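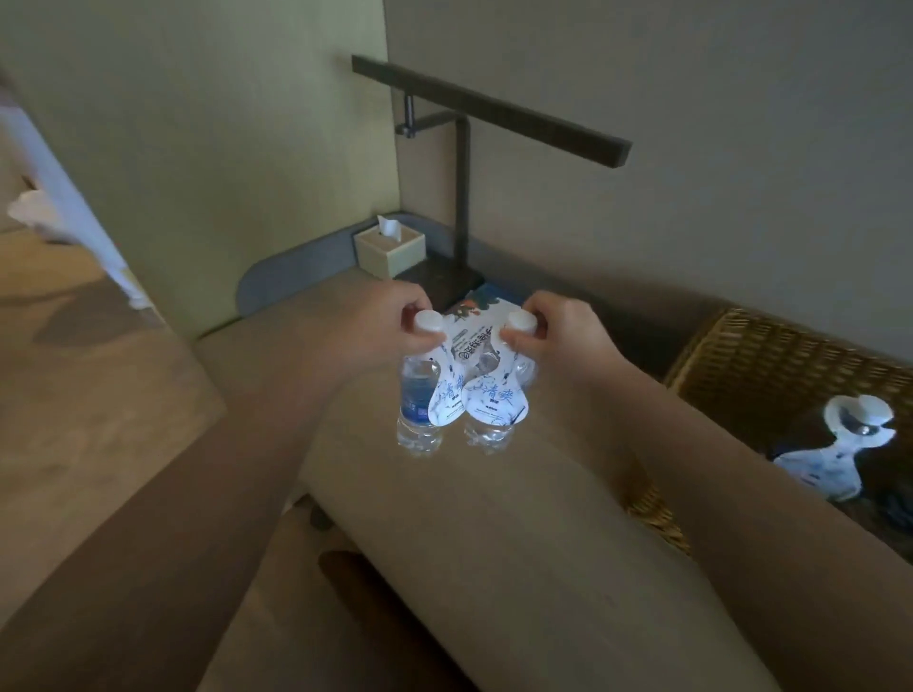

Figure 1. Two bottles of water with the same style of label.

What Students Drink Between Classes
Asmaa Amrani, Garnet Leclerc, Khadija Belhaj
Supervisor: Loubna El Idrissi
May 11, 2023

1. Background
Our school has drinking fountains on each floor, but many students still bring or buy bottled water. We wanted to know how much they spend on it and what would make them switch to a refillable bottle.

2. Method
We handed out a one-page survey during lunch over 8 school days. We gave out 300 forms. Students wrote down what they drank the day before, where they got it, and what it cost. Ilham Slaoui helped us enter the answers into a spreadsheet. Forms with no grade level filled in were left out.

3. Results
Bottled water was the most common drink in every grade. Of the forms we could use, 80 came from students who bought at least one bottle a day. Only 18 of those students said they had used a fountain that week. The main complaints were warm water, low pressure and the taste. Price came up less than we expected. Older students were more likely to carry their own bottle, mostly the ones who play sports.

4. Problems
The survey only covered one day of drinking per person, and the weather was warm that week. Question 4 was worded badly and some students answered it twice. We did not use it.

5. Next steps
We would like to repeat the survey after the second floor fountain is replaced in August. The new form should ask about bottle size, and it should go to teachers too.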